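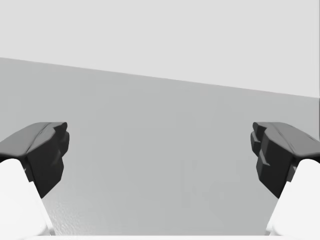 Street trees talk, Sandport library, evening version

SLIDE 1 - title
Hello, thanks for coming out. Restrooms down the hall on the left. Talk is 40 min if I behave, questions after. Don't start with the storm story. Save it.

SLIDE 2 - why the trees on Cuson Street look bad
Ask: who walks down Cuson Street? Wait for hands.
Maples by the bus stop. Brown leaf edges by July, bare tops. People say disease. Mostly it's dirt. Packed hard as a parking lot, and a hole the size of a card table for a tree that wants a whole yard.
Roots need air. Say it twice. Roots need air.

SLIDE 3 - where roots really go
Old drawing everybody knows, tree on top, same tree upside down underground. Wrong. Most roots are in the top couple feet and they go way out past the branches. Wine glass on a dinner plate, use that one, it got nods last time.
So when the gas company trenches 6 feet from the trunk, that's a big bite. Tree may not show it for years. By then the trench is forgotten and the tree gets blamed.

SLIDE 4 - the count
City list has 2,000 street trees. 336 of those are empty spots still listed as trees. Pause here. Let them laugh or groan.
Don't beat up on the city, the parks person might be in the room. List is old, staff is small. Point is we can't plan planting off it.

SLIDE 5 - mulch
Mulch volcanos. You've all seen them. Bark piled up the trunk like a sand castle. Trunk stays damp, bark rots, mice move in.
Do it flat. 2 inches deep, maybe 3. Keep it off the trunk, hand's width. You should see the flare where the trunk widens out at the bottom. If it goes into the ground like a phone pole, somebody planted it too deep or buried it later.
(if running late skip to 7)

SLIDE 6 - stakes and ties
Take them off after a year!! Okoth Avenue, the lindens, wire grown right into the bark. A young tree that sways a little makes a stronger trunk. Check the tag string too, the nursery one, same problem.

SLIDE 7 - water
First two or three summers matter most. Slow and deep, once a week when it's dry. Bucket with a small hole in the bottom works fine, costs nothing. Sprinkler for the lawn dosn't count, it only wets the grass.
Someone will ask about the bags. Bags are ok. Refill them, and pull them off in winter.

SLIDE 8 - what to plant
Not another maple. Hackberry, bur oak if there's room, serviceberry under wires. Look up before you dig. Also call before you dig, number's on the handout.
12 kinds on the back of the handout, short ones first. Bradford pear is not on there. Somebody always asks. Smell, weak crotches, spreads into the woods. Move on.

SLIDE 9 - storm story
NOW the storm story. Keep it under 3 min. Big silver maple, the one that split and missed the porch. Two trunks squeezed together at the bottom with bark pinched in between. A cheap pruning cut when it was little would of fixed it.

SLIDE 10 - sign up
Planting day in April, sheet by the door. Bring gloves and a shovel if you have one. Kids fine.
Questions. Repeat each one back, people in the rear can't hear.
Get the clicker back to the desk before they lock up.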